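Print this page | E-mail this page

DNS, or why my printer moved to another country

I changed one record on Monday and spent the rest of the week watching it fail to change. The old mail host was Tedel, the new one is Ornness, and the whole job was a single MX line. I had even made tea.

What I had not done was look at the TTL. Whoever set up the zone -- me, in a more confident year -- had left it at a week. So half the world was politely delivering my mail to a server I'd stopped paying for, and would go on doing so until its caches got bored.

Adaeze Danladi wrote to ask if I was ignoring her. I had 78 messages sitting at Tedel by then, 19 of them hers. Indrek Laur suggested flushing the cache, which I did, on my own laptop, where it helped me and no one who was trying to write to me.
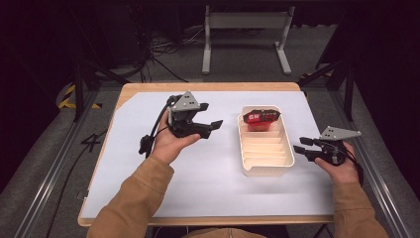

Both hands full at the paper-covered table.

Next time I drop the TTL to 90 seconds a good week ahead, check it with dig against two outside resolvers, and only then touch the MX. I also found an A record for "printer" pointing at an address in a block I gave up two providers ago. I've deleted it. The printer hasn't noticed.

Part two will be SPF, once I can face it.

Last updated: Wed 18 September

Contact | Copyright Ona Adomaitis | Back to top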